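Orville software work package: progress report for the period ending June
Prepared by Hsin-yi Tai, Bekard
For Merja Ikonen, Dorkatport program office

1. Status

The work package is on schedule except for the grasp planner, which is one milestone behind. The recording software is in use, the time alignment problem from the last report is closed, and the first segmentation model has been trained and evaluated. Spending is within plan. One decision is needed from the program office and is set out in section 7.

2. Recording and time alignment

The last report listed drift between the head camera stream and the gripper streams as the main open issue. The cause was in the logger. Each gripper stamped its messages with its own clock at the moment of sending, and the logger corrected the offset once, at the start of a session. Over a long session the clocks moved apart by more than one video frame, enough to put a jaw closing event on the wrong side of the image that shows it.

The logger now estimates the offset continuously and writes the estimate into the file next to the raw stamps. Raw stamps are never overwritten. Older sessions were realigned offline using the jaw opening signal and the visible jaw motion in the head view. Sessions in which this alignment was ambiguous were removed from the training set and moved to a separate archive.

After these steps the usable set holds 1026 episodes. All of them pass the format check, which tests for missing frames, stamps out of order, and jaw opening values outside the calibrated range. The check runs when a session is uploaded, and a failing session is returned to the operator with the reason in plain text.

3. Bed workspace

The soft goods task is recorded on a bed with a fitted green sheet, set against a white wall. It was chosen over the bench because the support surface deforms along with the garment. A planner that assumes a rigid plane beneath the cloth gets the approach height wrong on a mattress, and this error did not show up in any of the bench tests.
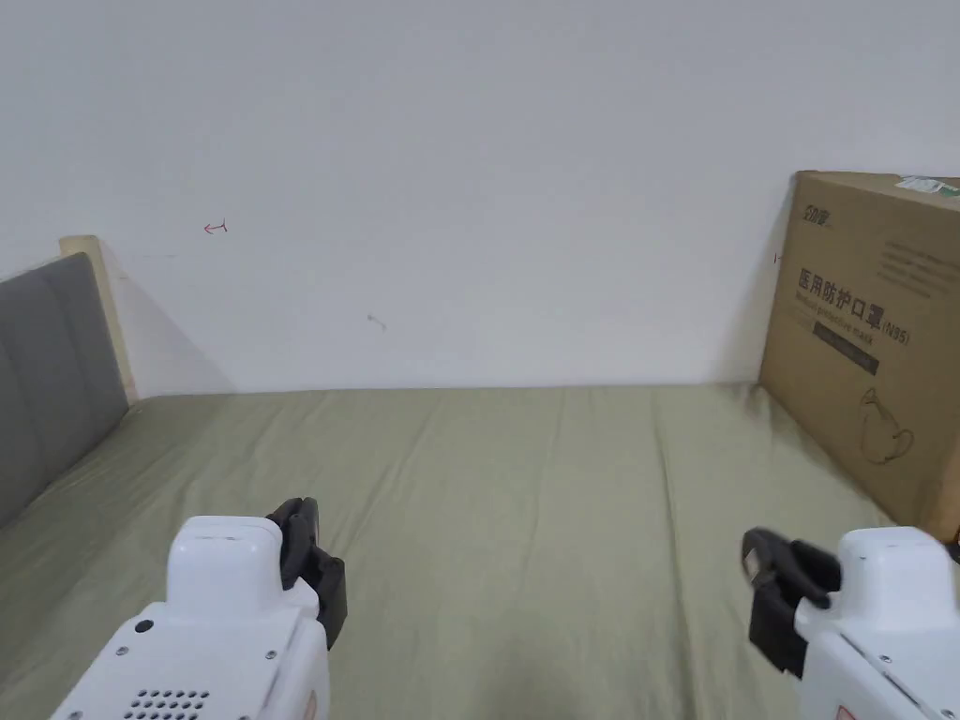 Background estimation uses views of the sheet with no garment on it. The first version stored a single reference view per session and subtracted it from later frames. This failed whenever the sheet shifted, as every new wrinkle was reported as a possible garment edge. The current version fits a low-order surface to the sheet and keeps a statistical model of wrinkle depth and shading around that surface. A region is passed on as a candidate only if it departs from the model in both shape and color.

The line where the mattress meets the wall is used as a check on head pose. It is long, nearly straight, and present in most views. The pose filter takes it as a weak constraint on roll and pitch. Marks and scuffs on the wall were tested as point features and dropped. They are too small to track reliably once the head moves quickly, and false matches cost more than the added accuracy was worth.

Printed text and strong edges on objects near the back of the bed were a second source of false candidates. The workspace mask now excludes anything rising above the mattress plane by more than the tallest garment pile in the training set. The mask is computed per session and stored with it, so results can be reproduced.

4. Perception

The segmentation model takes one head view and returns a garment mask, a jaw mask for each side, and a confidence map. Training used the aligned set described in section 2. A group of 600 episodes was labeled by hand at key frames, and labels were carried to the frames between by tracking. Tracked labels are given a lower weight in training.

Garment masks are good for flat and lightly folded items. Results are weaker for padded items. Quilting produces many internal edges that look like the outline of a separate fold, and the model tends to split one garment into several parts. A merging step that compares color and texture across each internal edge has reduced the splitting but has not removed it.

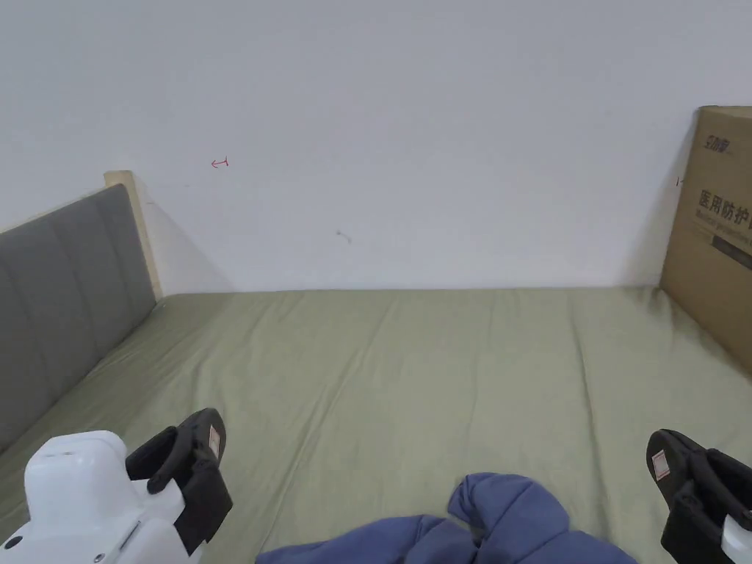 Jaw masks are reliable when the fingers are open and well separated from the cloth. Errors occur mostly in the last part of the approach, when dark finger pads are close to shaded folds and the boundary between them has little contrast. The planned fix is to project the known finger shape into the view from the measured jaw opening and use it as a prior. The projection code is written and its unit tests pass. It has not yet been connected to the model.

5. Grasp planning

The planner proposes a grasp point, a closing direction, and a jaw opening. Candidates are ranked by three terms: the height of the fold above the fitted sheet surface, the clearance for each finger, and the expected amount of fabric between the fingers after closing. The third term is the one that is late. It depends on fabric thickness, and the thickness estimate from a single view is not accurate enough for padded garments. A compressible item can look several times thicker than it is under grip.

Two options were compared. The first predicts compressed thickness from a garment class. The second closes the jaws to a light contact and reads the opening before committing to a lift. The second is slower per grasp but needs no class label and handles garments outside the training set. It has been selected, and the state machine has been extended with a contact-and-measure state between approach and lift. Replay tests on recorded data cover the transitions. Closed-loop tests have not started.

6. Tooling

Kong, the replay viewer, can now show the head view, jaw openings, model masks, and planner candidates on one timeline. A reviewer can step to any event and export the frames on either side of it. Load time for a long session was a common complaint and has been cut by building the index at upload.

The nightly regression run covers the logger, the format check, segmentation, and candidate ranking. The full run on Sunday also retrains the merging step from a fixed seed and compares its output with the stored result. A difference opens a ticket automatically. Two such tickets were opened in this period. Both were traced to a library update that changed the default image resampling method, and the library version is now pinned.

7. Open items and decision requested

The contact-and-measure state needs a jaw opening signal with lower latency than the current driver provides. The driver buffers readings and delivers them in batches. This is acceptable for recording but too slow for closed-loop use. Bekard can write a replacement driver inside the present budget by moving effort from the two-garment separation task, which would then start one milestone later. The program office is asked to approve this change or to state that the separation task must keep its date.

Other open items:

Connect the finger shape projection to the segmentation model and repeat the evaluation on padded garments.

Extend the format check to cover the stored workspace mask.

Write the operator note on head motion. Fast head turns during the approach are still the largest single cause of discarded frames.

Agree on the acceptance test for the planner. A draft is with Dorkatport for comment, and the pass criterion for padded garments has been left blank until the first closed-loop results are available.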